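Sorting leftover sticks and dowels — bins or jars?
Forum: Craft Room & Small Storage

stondeline_liz
Okay, I need opinions. I have a drawer full of sticks. Craft sticks, skewers, stirrers, dowel ends, you name it, and every time I open it something jams against the top and I have to fish around with a ruler. I'm thinking open bins on the table, sorted by type. My sister swears by mason jars. Who's right?

Harkimon
Your sister. Jars stand up, sticks stand up, done. I keep 300 skewers in one jar and it takes up no space at all.

vudov755
Disagree! Jars are great until you want the short one at the bottom and have to dump the whole thing out. With a bin you just look down and grab it. I went see-through last May and I'm never going back to the shoebox.

Harkimon
Fine for short ones. What about anything long? It'll be poking out over the rim and you'll catch your sleeve on it.

vudov755
Lay them diagonally, you get a couple more inches that way. And measure the longest one BEFORE you buy (ask me how I know).

stondeline_liz
Ha, ok, measuring tonight. Do you sort by color or by size?

NithinN
Color for me, but only because my kids put things away and they can't be bothered with sizes. Get bins with handle holes at the ends if you can find them — so much easier to pull off a shelf.

Harkimon
Dust gets in through those holes, just saying. Jars have lids.

NithinN
They're sticks, Harkimon. They can handle some dust.

mererid_v
I'm with the bin people. Line them up at the back of the table and leave yourself room in front to sort. I'd start with the dark ones, get those out of the way, then do the light ones. If you bought the box of 1000 craft sticks like I did, don't try it all in one evening, your back will hate you. Mine on the table, two sticks in so far:

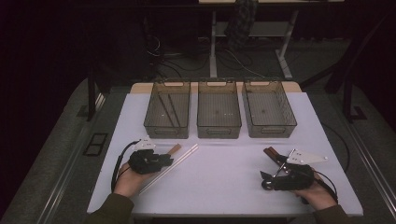

Brown see-through bins, dark sticks in the left one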